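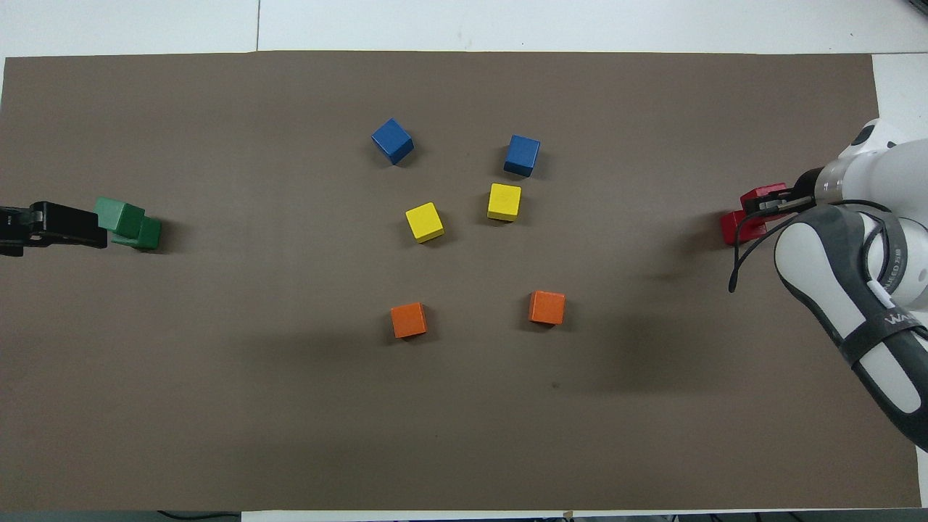

Mumance sells its two-arm starter package to people who have never owned a robot. That is a harder sale than it sounds. A buyer at a small parts shop wants to know how long it takes to get the arms doing something, and who picks up the phone when they stop.

The package covers two arms with grippers, the software, and 4 days of setup and training at the customer's site. Gun-woo Hong runs the training. He starts every new customer on colored wooden blocks, picked up and moved on a sheet of brown paper taped to a table. Customers tend to want their own parts on the table by lunch, and he makes them wait.

"A block has flat sides and it doesn't cost anything if you drop it," Hong said. "If your arms can't agree on blocks, they won't agree on your valve bodies."

The exercise is sorting by color, with both arms working over the same sheet. Most of the trouble comes in the middle, where either arm can reach. The software lets the user draw a line there and assign each side to an arm, or leave the space shared and set which arm gives way. The second option is faster once it's tuned. Tuning it took us most of an afternoon. 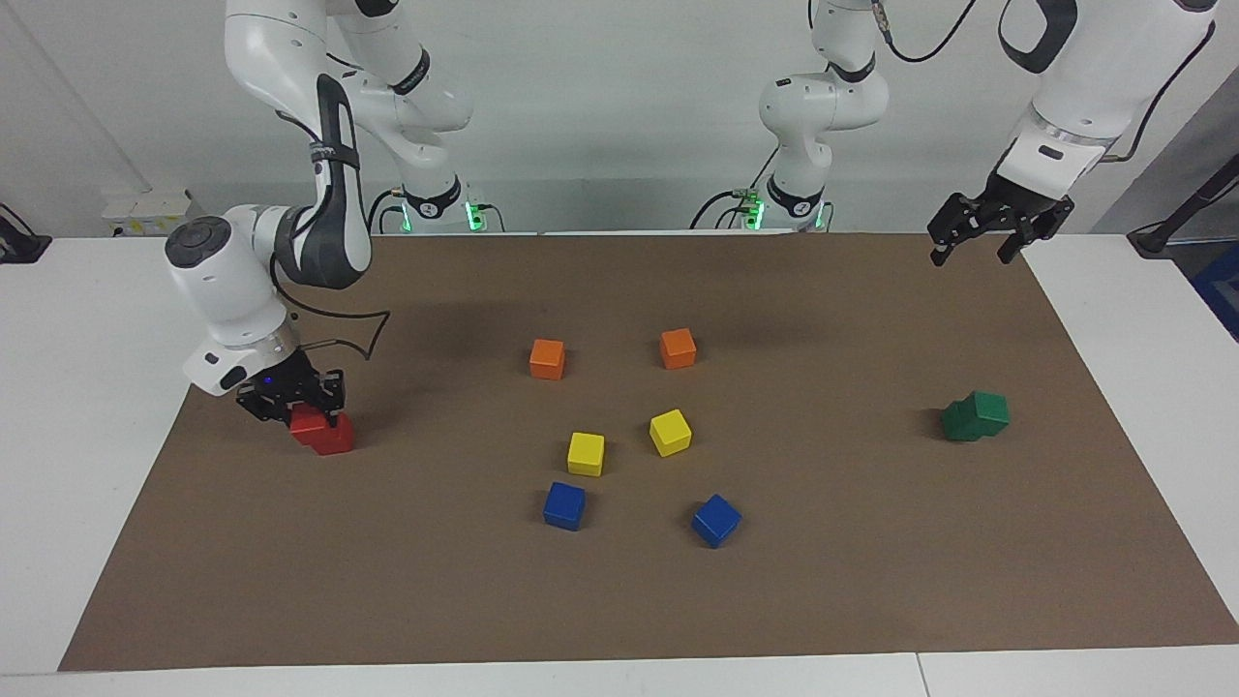
Sunita Kincaid bought the package in February for Fultham, a repair shop with 50 employees. Her crew had the block exercise running on the second day. Moving to real parts took longer, and she had to order different gripper fingers, which Mumance bills separately.

"I would have liked that in the quote," she said.

The manual is 157 pages and reads like it was written by several people. The chapter on gripper force is good. The one on error codes sends you back to the index too often. Ignacio Riquelme, who handles support, said a shorter version is being written.

Phone support is included for the first year. We called twice and got a person both times, once after a wait of around 50 minutes. After that first year it is a paid plan, and the price depends on the number of arms.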